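Bautista Ibarra
June 2019

1/ Starting a thread on the table, because three people asked after last week's post and I keep typing the same answer in replies. It will be long. Mute me if you don't care about wood finish.

2/ Background. I bought the table in February from a restaurant that was closing. It was the staff table, the one in the back where they folded napkins and ate before service. I paid 90 dollars and had to carry it out through the alley with my brother-in-law.

3/ The seller didn't know what wood it was. He said "mahogany, maybe." People say mahogany about anything reddish. I haven't had it tested and I'm not going to. I call it the brown table.

4/ When I got it the top was gray in the places where people had rested their arms, and sticky everywhere else. The stickiness was not food. It was years of spray polish with dust in it.

5/ First job was cleaning. Mineral spirits on a cotton rag, working with the grain, windows open. I changed the rag every time it stopped picking up dirt. I went through most of an old bedsheet.

6/ Then a second cleaning with a little dish soap in warm water. Rag wrung out hard, wipe, dry it right away with a towel. Don't let water stand on an old top.

7/ I let it sit for two days before deciding anything. My plan had been to sand the whole thing to bare wood. Once the grime was off I could see most of the old finish was still sound, so I dropped that plan.

8/ If you don't know whether your top is solid or veneer, look at the end and the underside before you go near it with a sander. The grain should carry over the edge. Mine has a strip glued on all the way around and I couldn't tell for sure, so that was one more vote for leaving the sander in the closet.

9/ What I did instead: 320 paper by hand, very light, only to knock down the roughness. Wiped off the dust. Then a wiping varnish, thin coats, a day between each.

10/ I used the Standetti satin. I'd call it closer to semi-gloss. It dried shinier than the sample card at the store and I grumbled about it for a week. I'm used to it now.

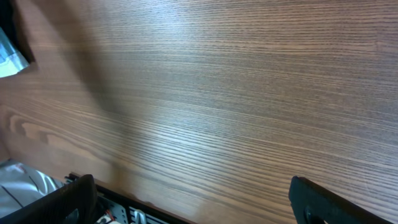
11/ The stripes run tight for most of the top and then there's a patch where they loop around and make long ovals. I like that patch more than the rest of the table. My wife puts her laptop on it.

12/ Glare is the price of a shiny finish. At the wrong time of day one part of the top washes out pale and you can't see the grain there at all. Move your head a foot and it comes back. If that would bother you, buy matte.

13/ Several people asked about rubbing it down with steel wool to kill the shine. You can. Use the finest grade and wax after. I did a test on the underside of the leaf and it looked fine, but I didn't feel like doing the whole top.

14/ Cost, since it always comes up. Table 90. Varnish, spirits, paper, gloves and a new set of felt feet brought the total to 137. I don't count the bedsheet.

15/ For comparison, the Gaete table we had saved in a browser tab for a year was 2128 before delivery. It's a good-looking table. We were never going to buy it.

16/ Daily care. Dry cloth for crumbs, damp cloth for anything sticky, dry cloth again. No spray polish. I'm serious about the polish after what I scraped off this thing.

17/ Plastic is the thing I'd watch. Soft plastic left lying on fresh varnish can stick or leave a print. The can says the coat is dry in a day, but it takes weeks to get fully hard. I kept placemats off ours for a month.

18/ Same with hot pans, obviously. We use cork trivets. I bought two from Indus, the import store next to the laundromat, and they've held up. The rubber ones we had before left rings on our last table.

19/ Someone asked about kids. Ours is five and draws at the table. Crayon comes off with a dry cloth if you get to it the same day. Washable marker, damp cloth. Ballpoint leaves a dent and you live with it.

20/ Someone else asked about the wobble. All old tables wobble. I tightened the bolts where the legs meet the apron and it got better. One leg is short, so that one has two felt pads instead of one.

21/ Correction to 9. I wrote a day between coats. It was a day for the first two coats and then it rained and the third one stayed tacky, so I gave it three days. Check with a fingertip in a corner.

22/ Also on coats: I did four. Three would have been enough. The fourth is where most of the shine came from, so if you want it duller, stop sooner.

23/ The chairs are a separate problem. We have four and they're all different. Two came from the same restaurant, one is from Jestari and squeaks, and one was my aunt's. I'm not refinishing chairs. Too many spindles.

24/ Last week's post somehow has 653 likes, which is more than everything else I've put up this year combined. Most of the replies were people telling me what wood it is. The count so far is walnut, mahogany, sapele, rosewood and "stained pine, you got robbed."

25/ To the sapele people: you may be right. I looked up pictures and the striping is similar. I also looked up pictures of four other woods and the striping was similar.

26/ To the person who wanted to know if I'd sell it, no. We eat on it.

27/ Next up is the bench by the back door, which has white paint over green paint over something else. I've got a lead test kit on order and won't touch it until that comes. If the test is clean I'll start a new thread.

28/ Adding one because I missed a question. The rag from the mineral spirits and the varnish goes outside, spread flat, until it's fully dry. Don't ball it up in the trash. Oily rags can heat up on their own and start a fire. Mine were hung over the fence and the neighbor asked if we were okay.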